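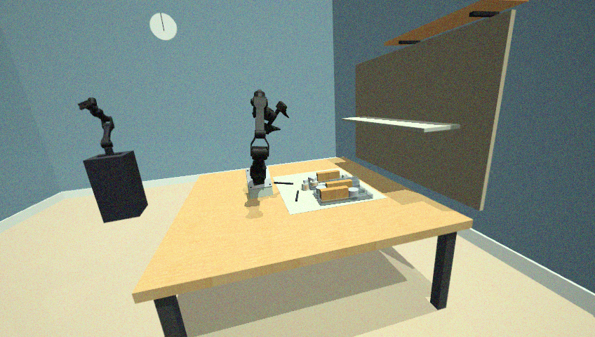 Thắng Võ wants the order placed before the end of January, and his case is that the simulated runs have answered every question we had about the second arm. He put it in writing too: one arm on the table, one on a pedestal, same make, same controller, and we stop queueing for the single one we have.

My notes, mostly against.

The sim costs nothing to furnish. Putting another arm on a black box took Hiếu an afternoon. The box doesn't even meet the floor in the model and the arm on top of it is perfectly steady, which tells me how much the model knows about pedestals. Ciria's quote lists the pedestal as a separate line and says "floor fixing by customer". So that's us, with a drill, in a room where we still don't know what is under the screed.

What the quote leaves out, as far as I can read it:
- floor fixing, as above
- the second emergency stop and the wiring for it
- cables longer than the standard ones (ours has to go round the pillar)
- delivery past the loading bay
- any fingers other than the plain pair

Asked Kodon for the same list to compare. They came back with one price and a brochure. Mỹ is chasing them.

Tray work. The three wooden blocks are fine in any arrangement I've tried. I don't trust the small gray pegs next to them, bunched up as they are, and I trust the white cylinders only a bit more. Ran the block pick 287 times overnight with the positions shuffled and got 6 misses, all with the block at the front-left of the tray, all the finger catching the raised edge. Pegs: 61 runs, then I stopped it, as the contact settings were plainly wrong and the pegs were sliding about like soap. No number worth writing down. Thắng quotes the block figure in his case and leaves the pegs out. We don't get paid for blocks.

Unnur asked over lunch whether a second arm would help with the pegs at all. I said I couldn't see how. Two arms that can't pick up a peg is the same problem at double the service contract. She thinks the money should go on fingers and a decent tray fixture first, and I'm inclined to agree, though fixtures have a way of eating budgets as well - see the Wuvach business last year, where we ended up with a clamp that fits one tray we no longer use.

Fixture price from Châu: 1,434 for the machined version, no delivery date given. Hường says she can print a rough one here to try the shape before we commit. Told her to go ahead.

To do:
- Hiếu: redo peg friction from measured parts, not the defaults
- Mỹ: Kodon, itemised, or we drop them
- me: ask Ciria what happens to the price if we buy the arm now and the pedestal later
- Thắng: hours per week we really queue for the arm. I have asked twice. My guess is fewer than he thinks.

4.20 pm - Ciria rang back. Price "held until the end of the month", same as they said last month.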